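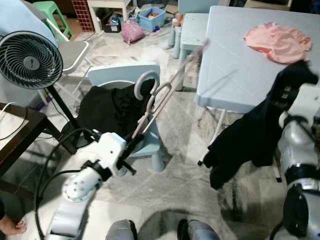
Aug 26, 2020

Batch 37, drying and shrinkage. Black twill from Mondal, the undyed control from the same roll, and the Skukside jersey that was left over from June.

Purpose: find out if the shrinkage we measured in June came from the wash or from the way the pieces were dried. The June numbers were taken after flat drying on mesh. Suvidura hangs everything, so their figures and ours were never comparable.

Cut size 449 mm square, marked at 400 mm in warp and weft with white thread. Pen marks faded on the last batch and two pieces had to be thrown out. Thread is slower to put in but it stays. Edges overlocked, no fusing.

Wash: 40 C, normal program, Jinamberg liquid, 7 ml per load. Ballast made up to 2 kg with old cotton sheeting. Spin at 800. Pieces taken out within five minutes of the end of the cycle and shaken once by the top edge.

Drying, three sets:
A — flat on mesh, turned once at two hours
B — hung from the top edge, two pegs, warp vertical
C — hung folded over a rail, fold across the warp

Room was at 19 C in the morning and did not move much. Humidity meter reads high after the battery change, so I have left that column blank. It needs checking against the one in the dye room before anyone uses it again.

Results, twill, mean of the set:
A — warp 3.1 percent, weft 1.2 percent
B — warp 2.4 percent, weft 1.5 percent
C — warp 2.6 percent, weft 1.4 percent

Undyed control followed the same order with slightly lower values throughout. The difference between A and B in the warp is larger than the spread inside either set, so I am treating it as real. Weight of the wet cloth pulls the warp out while it dries. The gain in the weft is small and could be measuring error; I read those with the steel rule and my repeat readings differ by up to 1 mm.

Jersey is a different story. Set B grew in length by 1.8 percent and narrowed by 4. The pegs left points along the top edge that did not relax overnight. Set C has a visible line at the fold. Only the flat set is worth keeping, and any jersey result from Suvidura that was taken on hung pieces should be marked as such in the table.

Color, twill only. Rubbing test on dry cloth gave 4 on all pieces. Wet rubbing 2 to 3, worst on set C along the fold. The fold stays damp longest and I suspect loose dye moves there as the rest of the piece dries. Cut a strip across the fold of C2 and put it in the envelope at the back of this book. Under the daylight lamp the fold is a little browner than the face on either side. The instrument did not pick it up, but its opening is wider than the line.

Rinse water from the second rinse was still gray. Mondal's sheet asks for a cold soak before the first wash, and the June batch did not get one either. For the next batch, split the twill: half soaked overnight, half straight into the machine. Keep the loads separate.

Problems:
Thread marks on A3 were caught in the overlocking at one corner. Reading taken from the other three marks. Flagged in the sheet.
B2 slipped off one peg some time before the second check and dried at an angle. Left out of the mean.
The mesh frame sags in the middle. A1 and A2 lay in the dip. No effect I can measure, but the frame should be tightened before it is used for jersey again.

Steam relaxation, done after lunch on the B pieces only: press held clear of the cloth, ten seconds, then one hour flat. Warp shrinkage went from 2.4 to 2.9 percent, so most of the gap between hung and flat closes again once the cloth is steamed. That matters more to the garment people than to us — a trouser leg that is hung to dry and then steamed will lose length a second time.

To do:
Second and third wash on the same pieces, same drying method for each
Overnight soak for half of the new twill
Order white thread, one cone left
Ask Suvidura if they use one peg or two
Check humidity meter

Pieces are in the gray box, sets kept apart with tissue. Do not press them.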